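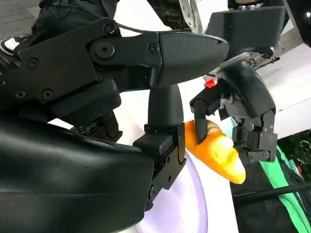
Attachment 1: hand with the yellow test piece, wrist camera view.

We use cookies to remember your ticket filters and keep you signed in. By continuing you accept this. Accept | Manage settings

Ticket: Hand loses small smooth items during the tidy-up task
Product: Trumutus hand, software from the July release
Opened by: Edgars Paju
Assigned to: Kyriaki Theodorakopoulos
Priority: Normal
Status: Open, waiting for customer

Edgars Paju, 09:10
Good morning. We are evaluating the hand for simple kitchen and shop-floor chores: clearing a table, sorting small things into bins, putting parts back on the shelf. My manager wants a plain answer from me, can it do this kind of work or can it not yet. I cannot give this answer while I have the following problem.

The hand closes on a small smooth object, the software reports "grasp stable", the arm lifts, and between the lift and the bin the object is lost. The status stays "stable" for a moment after the object is already on the table. With cloths, sponges and cardboard boxes I do not see it. With the yellow piece on the attachment I see it often. The piece is glossy and it becomes narrow at one end, and I think this shape is the difficulty.

I made 144 attempts with this piece. In 45 of them it was lost before the bin. I did not change the settings between attempts.

Kyriaki Theodorakopoulos, 10:25
Hello Edgars, thank you for the clear numbers. In your attachment the narrow fingertip presses on the top of the piece, and on the other side it is against the bracket in the middle and not against a second fingertip. Is this the grasp you get each time? The bracket has no touch sensing, so the software knows the force from one side only and guesses the other.

Please tell me also which grip profile is active and the value of the closing force.

Edgars Paju, 11:40
Profile is "general small", closing force 70 per cent. The grasp is not the same each time. Some grasps are with two fingertips and some are like the attachment. I did not separate them in my notes, I am sorry for this. I will do it in the next series.

I tried also to raise the force to the maximum. Then the piece jumps out while the fingers are closing, so it is worse. I put it back to 70.

Reynaldo Rivera, 13:05
I join from the mechanical side. More force on a tapered object pushes it towards its thin end, so what Edgars sees at maximum is normal. Please go down with force and not up. Please also wipe the fingertip pads with a dry cloth before the series. We had one customer, Harnik, where kitchen grease on the pads gave almost the same report as yours.

Edgars Paju, 15:30
Pads wiped. Force reduced to 45 per cent. I made a shorter series and wrote the grasp type for each attempt.

With two fingertips: the piece arrived in the bin every time.
With fingertip and bracket: still lost in many attempts, mostly when the wrist turns over the bin.

So I think there are two separate faults. First, the planner accepts the bracket as if it were a finger. Second, the "stable" message comes too late to notice the loss. The second one is more serious for us. If the robot knows that it dropped something, it can pick it up again. If it does not know, a person must walk behind it, and then this person can clear the table himself.

Kyriaki Theodorakopoulos, 16:15
I agree that these are two faults. For the first there is a setting: Planner > Contacts > Allow palm-side contact. Please switch it off. The planner will then refuse some positions and the arm will approach again from another angle, so each pick becomes slower.

For the second, the status is refreshed every 700 milliseconds in the July release. I asked Lourenço if we can make this shorter.

Lourenço Lobo, 16:50
It can be shorter, but not by a user setting. I will prepare a test build. Please do not use it near people until you have checked the stop function again, the timing of all messages is changed in it.

Edgars Paju, 17:20
Palm-side contact is off. First impression is good, no grasps against the bracket so far. It is slow – one pick takes so long that my colleague Manolis Vasilakis cleared the rest of the table by hand while we waited. For a night shift this could be acceptable. For a kitchen at lunch time I would say no.

My provisional answer to my manager: soft and square things yes, small smooth things only under supervision. I will repeat the full series when I have the build from Lourenço.

Kyriaki Theodorakopoulos, 17:35
Thank you. I keep the ticket open. Please attach the grasp log together with the new results, and write in the notes if the piece lies flat or stands against something at the start of the attempt.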